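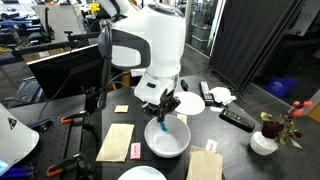 Figure 4. Arm over the white bowl, blue object in the gripper, table left cluttered on purpose.

4. Setting Up the Place Planner

By now you should have the arm homed, the camera calibrated (Section 3), and the Clalis console open on your workstation. If any of those are missing, go back and do them first. I know, I skip ahead in manuals too, but the planner will happily load a stale calibration and you'll spend an afternoon blaming the wrong thing.

This section gets you from "the arm moves" to "the arm puts a thing in a bowl without bulldozing everything else on the table." There are three pieces of software involved. Undness is the perception part and turns camera data into a list of objects. Rurnus is the motion planner. Clalis sits on top and gives you the buttons. You'll mostly live in Clalis, but the log messages come from all three, so it helps to know who's talking.

4.1 Teach it the table

1. In Clalis, open Workspace > Surfaces and click New Surface.

2. Jog the gripper to each corner the screen asks for and press Capture. Go slowly near the surface. I use the fine jog setting for the last bit every single time.

3. Check the preview. The plane should sit flat on the tabletop in the 3D view. If it's tilted, delete it and capture again. Don't try to fix it with the offset sliders — you can get it looking nice at one corner and badly wrong at the opposite one.

4. Add anything bolted down as a fixed obstacle. Clamps, brackets, breadboards, monitors, cable mounts, the lot. Boxes are fine, and I make mine a little bigger than the real thing.

5. Save the surface under a name you'll recognize in February. "table_new_2" is not that name. I speak from experience.

Note: Dark tabletops give depth cameras a hard time. If the preview shows holes in a black surface, turn on Fill From Plane in the Undness tab. It uses the surface you just captured to patch the gaps.

4.2 Scan the clutter

Leave some everyday stuff out for this one! It's tempting to clear the table down to the bowl and the thing you're moving, and everything will work beautifully, and you'll learn nothing about how the planner behaves in real life. Remote controls, envelopes, paper plates, a crumpled tissue, a little vase of dried flowers: all good company for a test.

1. Move the arm to its Look pose and click Scan Once.

2. Wait for the object list to fill in. Each entry gets a colored outline in the camera view and a confidence score next to its name.

3. Click the bowl in the view and set its role to Container. This tells Rurnus that going inside the outline is allowed.

4. Click the object you want to move and set its role to Target.

5. Leave everything else as Avoid, the default.

Flat things deserve a second look. A card or an envelope lying on the table is so thin that Undness often folds it into the surface and drops it from the list. Most of the time that's fine. If you care about not touching it, draw a keep-out patch by hand with the Polygon tool.

White on white is the other one that gets me. A white bowl with a white paper plate right next to it can come back as a single blob, and then the planner thinks it has a container twice as wide as it really is. If the outline wraps around both, choose Split and drag the line between them.

Caution: Look at the container outline before every first run with a new layout. A merged outline can send the gripper down onto the rim.

4.3 Pick your approach settings

Open Planner > Place. There are lots of fields in there and you can ignore most of them for now. These are the ones I change:

Clearance. How far the planner keeps the arm from anything marked Avoid. I start at 32 mm and tighten it later if the table is crowded.

Descent speed. The last stretch into the bowl. Start at 11 mm per second. It feels like watching paint dry, but you'll have time to hit Stop.

Release height. Measured from the inside bottom of the container to the lowest point of the held object. I use 12 mm for soft or squishy objects and go lower for anything that might bounce.

Held object model. Set this to Attached. If you leave it on None, Rurnus plans for a bare gripper and forgets there's something hanging out of the fingers. That setting has caused more bumped rims in our lab than everything else put together.

Cable guard. Turn it on if you have a cable looping down the outside of the arm. It adds a fat invisible sleeve along that side so the wrist won't swing the loop through your vase.

4.4 Dry run, then real run

1. Click Plan. You'll see a ghost arm trace the path in the 3D view. Scrub through it with the slider and watch the elbow as well as the gripper. Everybody watches the gripper.

2. If the path looks weird but legal (a big swoop over the monitor, say), click Plan again. Rurnus samples at random and the next one is usually saner.

3. Click Run at Height. The arm follows the path with the whole thing shifted up, so it finishes in the air above the container.

4. Keep one hand by the emergency stop and click Run.

5. When the arm pauses over the container, compare the real gripper to the ghost. If they agree, press Continue and let it go down. If they don't, press Abort and redo the calibration check from Section 3.

Caution: Keep hands, sleeves and coffee off the table while the status bar is orange. The scan is a snapshot. If you move the bowl after scanning, the planner has no idea.

4.5 When it complains

"No container in reach." Usually the role got reset by a new scan. Set it again, or tick Keep Roles.

"Start state in collision." The planner thinks the arm is already touching something. Nine times out of ten it's one of your generous obstacle boxes from 4.1. Shrink it a touch.

"Error 459: target lost." Undness can't see the object because the gripper is covering it. Harmless if you're already holding it. Set Held object model to Attached and the message goes away.

The plan takes forever. Lower Clearance a little, or move one item. A remote standing up on end near the path can be enough to close off the easy route.

Once you've had a few clean runs in a row, save the whole setup with File > Save Recipe. If you're on the Escobar controller, save it to the controller as well as your workstation, as the two don't sync by themselves yet. Section 5 picks up from that recipe and chains several places together.

Section last updated 20th May.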